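Why Our Gripper Kept Letting Go: Failure Report for the Feyisa Tool
Student project, Hidstead workshop course, September

We set out to build a hand-held gripper that could pick up small table items and record good grasps along the way. It ended up being a project on one very stubborn fault, and we learned more from that fault than from everything that went right!

The tool is called Feyisa, after the folder name somebody typed on day one. Two fingers close on a linkage when you squeeze the trigger, and a small board logs how far the trigger moved and how hard the motor is helping. Our target was 2000 logged grasps with no more than 30 drops.

We went past 30 drops before lunch on the first Friday.

What the fault looked like

The fingers would close fine, the log would say "holding," and a few seconds later the item would slide down or twist out sideways. Flat things were almost never dropped. Thin, smooth, rounded things were dropped all the time. Our first guess was the pads, so we cleaned them, then roughed them up with sandpaper, then cleaned them again (the dust made it worse). Drops went down a little and came right back the next session.

Our second guess was the motor. We swapped in the spare from Wikthorpe, and it did exactly the same thing, so at least we could cross that off.

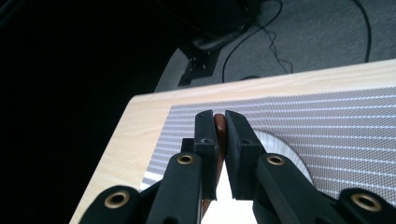
The real clue came from the log. We plotted motor effort against time for 40 drops and saw the same dip in nearly all of them, a short sag right after the grip settled. The motor was easing off by itself. Our code had a heat protection rule, copied from the Fisesura starter kit we built on, that cut power by 18 percent whenever the trigger stopped moving. Good idea for a motor that holds for minutes, bad idea for us.

The safety part

We couldn't just delete the rule. One teammate did try it for an afternoon, and the motor case got too hot to touch, so we stopped, unplugged it and wrote up an incident note. We should have had a temperature cutoff before anyone tried that - it's on page one of the course handout and we skipped it.

The fix

The new rule watches a temperature sensor taped to the motor case. Power stays up while the case is cool, steps down as it warms, and shuts off completely at the limit with a loud beep. We also changed the log so it writes the commanded power next to the trigger position. Had we done that at the start, we would have seen the problem in an hour.

With the new rule in place we ran the full set again and finished with 18 drops. Most of those were us letting go of the trigger too early.

Still open: the tape on the sensor peels when it warms up, and we want a proper clip before the next group takes the tool over.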